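Halport Film Festival: call for pre-selection viewers and two jury places

Posted January 28, 2022

Halport Film Festival is looking for people to watch and score the films sent in for this year's competition. We also have two places on the first features jury that are open to members of the public. The festival runs over six days in September at the Clunar cinema and in the smaller hall behind the library.

Last year we took in 69 features and far more shorts than we had planned for, and the viewing group was too small to get through them at a sensible pace. Several films were seen by only one person before a decision was made. We want every feature to be seen by three people this time, and every short by two, so the group has to grow.

What viewers do

You will be sent a batch of films every two weeks from the start of the viewing period. A batch is normally two features and a handful of shorts, and you watch them at home through a private link. For each one you fill in a form with a score out of ten and a short written comment. The comment matters more to us than the score. We read all of them at the selection meeting, and a film with one very high mark and one very low one is often discussed longer than a film everybody quite liked.

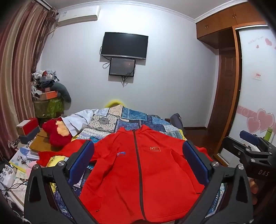
Please watch each film to the end, including the ones you are sure about after ten minutes. Directors pay an entry fee and many of them wait months for an answer. If you cannot finish a batch, tell us before the deadline and we will pass it to another viewer.

You may not share the links, talk about the films online or contact anyone who worked on them. If you know a director, producer or lead actor in a film you have been sent, hand it back and we will replace it.

Who can apply

Anyone aged 18 or over. You do not need to have studied film or worked in it. Our viewers last year included a bus driver, two retired teachers and a dental nurse, along with people who do work in production. We do ask that you watch a fair range of films already and that you are willing to sit through documentaries as well as fiction. About a third of what we receive is not in English and comes with subtitles, so you should be comfortable reading them for a whole feature. If you read Spanish, Polish or Turkish, say so on the form - it helps when the subtitles are poor.

You will need a reasonable internet connection and a screen bigger than a phone. A laptop is fine. Headphones are a good idea, as some of the sound mixes are still unfinished when the films reach us.

The jury places

The first features jury gives the Kleinschmidt Prize, which goes to a director's first full-length film. It has five members. Three are invited from the industry and two are chosen from this call. Jury members see all the shortlisted films in the cinema with an audience, so you must be free for the whole of the festival. There is one long meeting on the last morning, and the result is read out that evening at the awards.

You can apply to be a viewer and a juror, but you cannot do both in the same year. If you put yourself forward for both we will consider you for the jury first.

What you get

Viewing is unpaid. Each viewer who completes their batches receives a full festival pass and one guest ticket for opening night. Jury members receive a pass, a fee of £56 a day and travel within the county. For jurors coming from further away we have a small number of rooms at the Sistar guest house, five minutes' walk from the Clunar.

How to apply

Fill in the form on the Get Involved page. It asks for your contact details, the languages you read and a review of no more than 300 words of any film you have seen in the past year. Pick a film you had mixed feelings about if you can. We are not looking for polished writing, and a plot summary tells us very little.

Paper copies of the form are kept at the Clunar box office. Places are limited to 33 viewers. We will write to everyone who applies, whether or not we can offer a place.

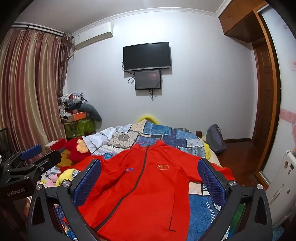
Aldana Barrientos
Programme Manager, Halport Film Festival

Questions about viewing, the form or the schedule should come to me through the contact page. Questions about the jury go to Delia Arancibia, who runs the awards and will be in touch with shortlisted applicants to arrange a short phone call. Please mention any access needs when you apply. Both halls have step-free entry and a hearing loop, and we can send films with captions where the director has supplied them.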